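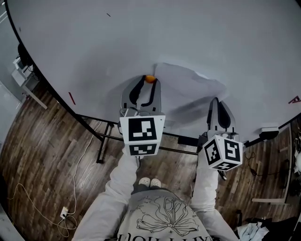

Left hand has the little orange thing, right hand is waiting its turn. Marker cubes under both grippers, head view. (1/14)

Long thread, get a drink. I've been promising for ages to write up what we learned collecting demonstrations with hand-held grippers, and a couple of you have been very patient in my DMs, so thank you for that and sorry it took until 21/02/2024. (2/14)

The basic question was pretty modest. If a person does a small tabletop task holding a pair of grippers, and we only have a view from the head plus those printed cubes, how good a motion can we get out of it for a two-armed robot? We'd been assuming "good enough." I wanted a number, or at least a better feeling in my stomach. (3/14)

We called the project Dunamier, for reasons that made sense at lunch. The task set is all pick, hold, pass and put down, with small light objects on a big table. Passing from one hand to the other is the one I care about most, and you can probably guess it's the one that gave us the most grief. (4/14)

Why cubes and not a single flat tag? We started with flat tags! They were lovely right up until you rolled your wrist, and people roll their wrists constantly, I had no idea how much until I spent a week looking at it. With a cube there's nearly always a face turned toward you, and often two or three. (5/14)

More faces turned out to matter in a way I hadn't thought through. One face seen straight on gives you a nice position and a slightly wobbly tilt. Sometimes the estimate flips over to the mirror answer for a moment and then flips back, and your smooth reach has a hiccup in it. Two faces at an angle and that mostly goes away. (6/14)

So the first real result, for those who skim (I skim too, no judgment): on our 324 recorded passes, dropping every moment where only one face was readable and filling the gap from its neighbors gave us better motions than keeping everything. We threw data away and things improved. I checked that one many times before I let myself believe it. (7/14)

There's a limit, of course. If the gap gets longer than 9 readings in a row, the fill-in starts inventing a path your hand never took. It tends to cut corners, so you get a gripper sliding politely through the edge of the table. Past that length we now just split the recording in two and treat the halves separately. (8/14)

Second result, and this one is about people more than math. The first 50 tries from any new person are different from the rest. They grip harder, they hover longer, they look at their own hands a lot. I had planned to toss those as warm-up. Please don't do that without checking! (9/14)

When we trained with the early tries left in, the robot got noticeably better at recovering from a bad approach. My best guess is that beginners miss and fix, miss and fix, and practiced people simply don't miss often enough to teach anybody how to fix it. It's a guess. I'd love for somebody to test it properly, and I'll happily share how we sorted ours. (10/14)

Third thing is smaller but it cost us most of June, so I'm putting it in. The opening between the jaws is hard to judge when the object is tiny and sits right out at the tips. "Nearly closed on something" and "closed on nothing" look awfully alike. We ended up labeling the moment of contact by hand for the small objects, and only for those. (11/14)

Labeling by hand is dull work, I won't pretend otherwise, but with over 1,000 contact moments done I have opinions about it. Do it in short stretches. Go backward from the lift, because the lift is easy to spot and the contact is always just before it. And have two people do the same batch early on, so you find out how differently you both define "touching." (12/14)

Things I still don't like: head motion leaks into everything. If you glance up in the middle of a pass, both cubes shift together, and the correction we use is fine for slow glances and pretty poor for quick ones. We've borrowed an idea from the Stisberg write-up on using the table itself as a reference, and it helps when enough of the rim is in view. A round table makes this more annoying than it needs to be, by the way. Ours is round. (13/14)

Next up is heavier objects and, if I get my way, something squishy. I'll post the split-and-fill code once I've cleaned out the embarrassing comments. If you've tried cubes with bigger markers, or you've found something nicer than cubes, please tell me about it, I read all the replies even when I'm slow to answer them. (14/14)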